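**Flandach supper tables to return in June, with 20 more households taking part**

The Flandach shared suppers are coming back this June, and we could not be happier to say so. For anyone new to them, the idea is a very simple one: a household opens its dining table for one evening, neighbours book a seat, and everybody eats whatever the host likes to cook at home.
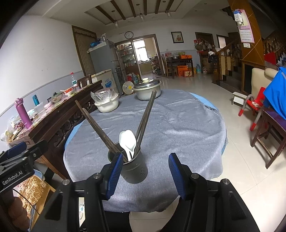
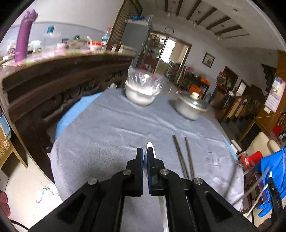 Rangi Pryor remembers going along last year knowing only one other person on the street, and says the best part was being handed a second helping before the first was finished, then being sent home with the recipe written on the back of an envelope.

There will be 31 suppers this time, spread across the whole month, and Zilleo has kindly agreed to look after the bookings again. Seats cost 7 pounds each, which goes straight to the host towards the shopping. Suppers start at half past six, although we do ask guests to be patient - rice has its own ideas about timekeeping, and so do ovens.

New this year is a small printed cookbook, put together by Sawsan Rizk and Nabil Awad from dishes the hosts have shared. It runs to 80 pages, with plenty of soups and dumplings and a rather wonderful plum cake from Lama Hakim's grandmother. Matar is printing it, and copies will be on sale at every supper while they last.

Hosts are still very welcome to come forward, whether they have a big table or a little one with borrowed chairs. Please tell us about any allergies when you book, and do mention it if stairs are difficult, so that we can find you a ground-floor supper.

**Press contact:** Tarek Daher, Flandach Suppers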